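Budgeting for a laundry folding project: what to price before you order

By Judit Sipos, Flundolik

Most small teams start with the price of the gripper and work outwards. It is easier to start with the task. Write down which items you want handled, on which surfaces and by how many people, then price the equipment against that list.

Step 1. Fix the task. Ours was dark garments on a made-up bed. Black cloth shows very little detail to a camera, so we put lighting and camera trials into the budget early on. 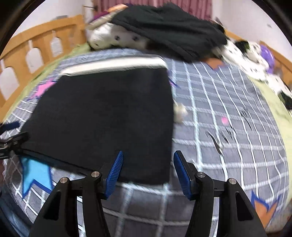
Step 2. Decide how many hand-held grippers you need. Folding is two-handed work, so count in pairs and add one spare. For a first round we allow 10 hours of handling per person, spread over several short sessions. Ask the supplier for the weight with cables fitted — the figure on the data sheet often leaves them out.

Step 3. List the parts that wear. Finger pads come first, then cables and pivot pins. Šimko quoted us 9 weeks for replacement pads, so we ordered them with the tools. Set aside 500 pounds for spares and keep it on its own line.

Step 4. Price the storage and the sorting of recordings. At Givmont this came to around 40 per cent of the total, more than the hardware. Get a quote for both before you agree the number of sessions.

Step 5. Leave the arm until last. If you intend to buy one, check that the fingers and mounts on your hand-held tools will fit it. An adapter made to order can hold up a project for months.

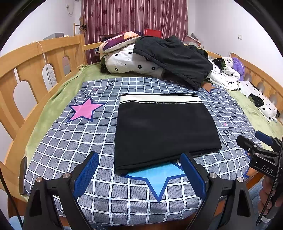
Pirncombe, 5 March 2021

The spares figure in Step 3 has been raised from the January version of this page, after two suppliers changed their delivery charges. The other steps stand as they were. If you are buying from abroad, ask for duty and carriage to be shown separately on the quote, and check who pays for returns.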